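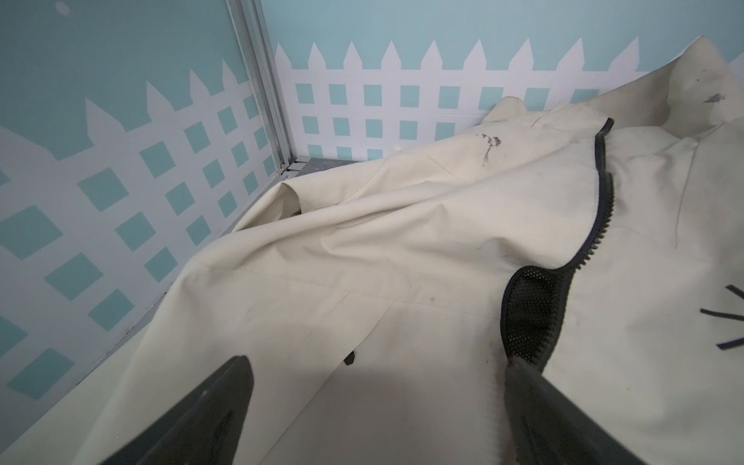
工单标题：米白色外套洗后污渍变色，求处理办法（还想问防泼水层还有没有救）

分类：护理与洗涤
产品：Groston 轻量连帽款，米白色，黑拉链，黑网眼里衬
购买渠道：Flimgate 线上店
状态：已关闭（由提交人关闭）

第一次提交

你们好，这件外套我是真喜欢，所以写得长一点，麻烦耐心看完！白色衣服难伺候我知道，买的时候家里人就劝过，我没听。现在问题是洗过一次以后，原来的脏印子没掉，颜色还变怪了。最显眼的一块在衣服上半截靠中间的位置，形状不规则，灰里带紫，还往下拖出几道印子，像东西顺着布料流下来过。领子那边另有一小块灰的，淡一些，我怀疑跟中间那块是两码事。黑拉链和里面那层全是小孔的黑网布我没看出什么毛病，主要就是外面这层米白的面料。

来龙去脉是这样：六月去摘桑葚（对，穿着米白色外套去摘桑葚，请不要笑我），早上山里凉，就没脱。回来以后看到胸口有一片紫红色，当时想着反正要洗，就先扔在那儿了，隔了一夜才洗。洗衣机是 Tuncer 的滚筒，用的混合洗程序，洗衣液是 Ladari 的普通款，倒了平常的量，跟几条毛巾和一条深色运动裤一起洗的。洗完拿出来，紫红色没了，变成现在这种灰紫色，边缘倒是比洗之前还清楚。

我当时有点慌，又拿肥皂在上面搓了一阵，用的是家里洗衬衫领子那块老肥皂。搓完范围好像大了一圈，就不敢再动了。

想问的几件事：
一、这种灰紫色还能不能去掉？
二、能不能用漂白水？家里有一瓶，我还没开。
三、领子上的灰印是不是得换个办法？
四、洗完以后淋雨会不会就不防水了？买它有一半是冲着防泼水来的。

洗标我翻过了，印的字小得要命，能认出来的是不可漂白和低温，还有一个圈里带个横杠的符号我看不懂。

客服回复

您好，感谢提交这么详细的情况。先回答最急的：请不要使用漂白水，含氯的一律不行，面料会发黄，发黄之后我们就没有办法了。也请暂时不要进烘干机，不要熨烫，热度会让残留的果汁色素更难去掉。

您描述的灰紫色和桑葚的情况吻合。浆果类的色素在酸性环境里偏红，碰到碱性的东西会往蓝、紫、灰的方向变。老式肥皂和不少普通洗衣液都偏碱，所以洗过之后变色是常见的，颜色变了不等于固定死了，还有处理的余地。

领口的灰印多半是皮脂、防晒霜和灰尘混在一起，要另外处理，步骤请分开做。

麻烦您先确认几点，我们再给完整步骤：
衣服目前有没有烘干或者熨过；
面料背面能不能看到污渍透过去；
家里是否有白醋和中性洗涤剂。

我的回复

收到，漂白水已经放回柜子最里面去了！

没烘过也没熨过，一直是晾的。背面我看了，胸口那块里面正好是网布挡着，外面这层布的背面不太好翻，我从口袋口伸手进去把布顶起来对着灯看，感觉是透过去一点，但是比外面浅很多。白醋有，是厨房那种米白醋，瓶子上写的颜色是透明的，应该行吧？中性的洗涤剂我找了半天，Ladari 普通款后面写的是弱碱，倒是有一瓶以前洗羊毛衫剩下的，标着中性，也是 Ladari 的，不知道放了多久，闻着还正常。

酸碱那段我看完恍然大悟，小时候拿紫甘蓝汁做过那个变颜色的实验，怎么就没联想到自己衣服上呢。

还有，我老觉得横着那条缝线的位置颜色比周围深一点，不知道是脏还是缝线本来就那样，你们同款有没有这个情况？

客服回复

透明的米白醋可以，请不要用陈醋、香醋或者加了调味的醋。放置较久的中性洗涤剂，只要没有分层、结块和异味就可以用。

关于缝线：缝线处布料是叠起来的，洗涤剂容易残留，吸了灰会显得深。先当作残留处理，多漂洗几遍再看。

完整步骤如下，请先在衣服下摆内侧找一个不显眼的地方试一滴，等 10 分钟，布料没有变色再继续。

中间的污渍：
1. 把拉链拉好，衣服平铺，在外层面料和网眼里衬之间塞一条干净的白毛巾。毛巾一定要白色。
2. 白醋 50 毫升，加等量凉水，搅匀。
3. 用白布蘸着从污渍外缘往中心按，只按不搓。下拖的几道印子顺着纹路从下端往上按。
4. 停 10 分钟，用凉水冲。水从面料背面冲最好，做不到的话从正面冲也可以，水流不要太急。
5. 颜色若变回偏红，说明方向是对的，重复一遍，最多再重复 2 遍。
6. 颜色转淡后，用中性洗涤剂加凉水轻轻拍洗，漂清。

领子：
取少量中性洗涤剂直接点在灰印上，用软毛刷顺着一个方向轻刷，然后用温水漂洗。领子部位请不要用醋，用不着。

防泼水的问题等去渍结束再谈，残留没有清掉之前是测不准的。

我的回复（做完第一轮）

来汇报了！下摆内侧试过，没变色，放心开工。

塞毛巾这一步比我想的麻烦。这衣服的网布里衬在口袋那里是连着的，我从口袋边上那个开口往里塞，塞到一半毛巾就卷成一团，后来换成一块旧的白纱布巾，叠两层，薄薄的很顺就进去了。建议你们把步骤里的毛巾改成纱布巾，普通洗脸毛巾太厚啦。

醋水按上去，过了一会儿它真的变红了！就是那种淡淡的粉红色，我在洗手池前面喊了一声，家里人以为我切到手。纱布巾上也沾到了粉红，说明是吸出来了吧？冲掉以后胸口那块浅了不少，中间还有一片，下面拖着的那几道里最细的已经找不到了。

领子那块我先没动，怕一次做太多记不清哪步管用。

一个小抱怨，按的时候整个卫生间都是醋味，像在泡蒜。衣服现在挂在阳台阴凉的地方，凑近还能闻到。这味道后面会散掉吗？

客服回复

变粉红并且转移到了垫布上，就是色素在往外走，效果很好。纱布巾的建议我们记下来了，谢谢您。

醋味在中性洗涤剂那一步之后会明显减轻，晾干基本散尽。请不要为了盖味道喷香水或者衣物香氛，里面的油分会在浅色面料上留下印子。

请继续第二轮，每一轮之间换干净的垫布，或者把垫布翻到没有沾色的一面。

我的回复（第二轮，外加闯了个小祸）

第二轮做完，中间那块在室内灯下几乎看不见了，到窗边斜着看还有很淡很淡的一个轮廓。这个程度我已经很满意，穿在身上谁会贴着我胸口看呢。

但是！领子我刷坏了一点。也不算坏，就是刷完以后灰印没了，旁边却多出来一圈水渍一样的边，有点发黄。我回想了一下，刷子是以前刷运动鞋的，我洗过，可能没洗干净？还是洗涤剂放太久的问题？这个圈正好在领子翻起来那个尖的地方，位置还挺显眼，有点郁闷。

另外想顺便问洗衣机。去渍完我想整件过一遍水，Tuncer 这台的程序有混合、棉麻、快洗、羊毛、户外，转速可以单独调。户外程序默认转速是 1,000，我总觉得太猛了，这种偏挺的面料甩完会不会全是死褶？上回洗完就皱得厉害，斜着一道一道的，晾了两天都没平。

客服回复

水渍圈请不必担心，这是局部打湿后洗涤剂和浮灰被推到边缘、干燥后留下的。局部处理浅色面料经常出现，整件过水之后一般就会消失。鞋刷确实建议不要再用，旧的软毛牙刷就很好。

机洗建议：
单独洗，不要和毛巾同洗，毛巾掉的绒会粘在网眼里衬上；
口袋掏空，拉链拉到顶，所有粘扣粘好，衣服翻过来，装进大网袋；
水温选冷水，程序选羊毛或者户外，中性洗涤剂用平时一半的量；
转速调到机器允许的最低档，1,000 转对这件偏高，褶子很大程度是甩出来的；
加一次额外漂洗。

洗完马上取出，不要闷在滚筒里。用宽肩衣架挂起来，帽子和袖子都拉平，趁湿用手把门襟和缝线的位置捋顺。原有的折痕湿着捋，大部分能开。洗标上圈里带横杠的符号，您如果方便，描述一下圈外面有没有方框。

我的回复

有方框！圈在方框里面，横杠我又看了一遍，是一个点。之前看成横杠是因为那儿有道折痕，洗标自己也是皱的，笑死。

客服回复

方框里一个圈、圈里一个点，表示可以低温翻转干燥。不过您这件请先自然晾干，等污渍完全确认去除之后再考虑低温烘。

我的回复（整件洗完）

照着做了，羊毛程序，冷水，转速调到最低，多漂了一遍。拿出来的时候还挺沉，滴了一地水，下次我先在下面放个盆。

结果分几块讲：

胸口那块，晾干以后在太阳底下看，我找了半天才找到位置。我妈没找到。

领子的水渍圈没了，领子整个颜色均匀了，跟帽子那边比也看不出差别。

横着那条缝线，浅回来了！果然是残留，看来我以前洗衣液倒得太多，倒了那么久都不知道。

褶子好很多。袖子上还有一点，左边袖子靠近袖口那段，之前一直窝着，估计得多挂几天。

里面的网布粘了好些毛巾绒，就是第一次混洗那回粘的，小孔里也塞着，这次没洗掉。我拿胶带粘，粘掉面上的，孔里的粘不出来。有办法吗？没有也没关系，反正在里面，就是看着痒。

然后到了防泼水。我在袖子和肩膀上各洒了点水，袖子上的水珠是滚着走的，很漂亮，肩膀上的就趴在那儿，慢慢布就变深了。胸口做过醋的地方也是变深。这是不是没救了？

客服回复

恭喜您！胸口能恢复到这个程度很不容易，隔夜又碱洗过的桑葚渍我们遇到的多数会留浅印。

网眼里的绒：完全干燥以后，用软毛牙刷轻轻横着刷，让绒翘起来，再用胶带粘。不要用针挑，网布勾丝没法修。

防泼水：肩膀和胸口是肥皂、摩擦加上日常背包带磨损造成的，外层处理剂减弱了，可以恢复一部分。先试低温烘干，翻到正面，20 分钟以内的短程序即可，热度能让残存的处理剂重新起作用。如果烘过后水珠仍然不滚，再用喷雾型的防泼水剂，隔一臂远均匀喷在干净微湿的外层上，擦掉多余的，再晾干。喷雾不要对着网眼里衬喷。

这一步请务必在您确认污渍满意之后再做，加热后剩余的淡印就很难再处理了。

我的回复（最后一条）

确认满意！淡印我接受它了，就当纪念那一篮桑葚，果酱倒是很成功。

低温烘完，肩膀好了大半，水珠会滚了，滚得没有袖子那么利索。胸口还是有点趴，喷雾我从 Flimgate 又下了一单，等到了再弄，应该不用再麻烦你们。牙刷加胶带那招好用，刷出来的绒攒成一个小球，颜色一看就是我家那条蓝毛巾。

喷雾那边还有个小问题，页面上写着棉质和羽绒都能用，没提这种带网眼里衬的，我按你们说的只喷外面，里面拿纱布巾隔一下，觉得没问题的话就不用回了，工单我这边点关闭。以后摘桑葚穿黑的。

系统记录
提交人已将工单标记为已解决。
客服内部备注：护理页去渍步骤第一步，垫布改为“白色纱布巾或薄棉布”，并补充口袋与里衬相连款式的塞法。洗标符号说明加一张放大的对照表。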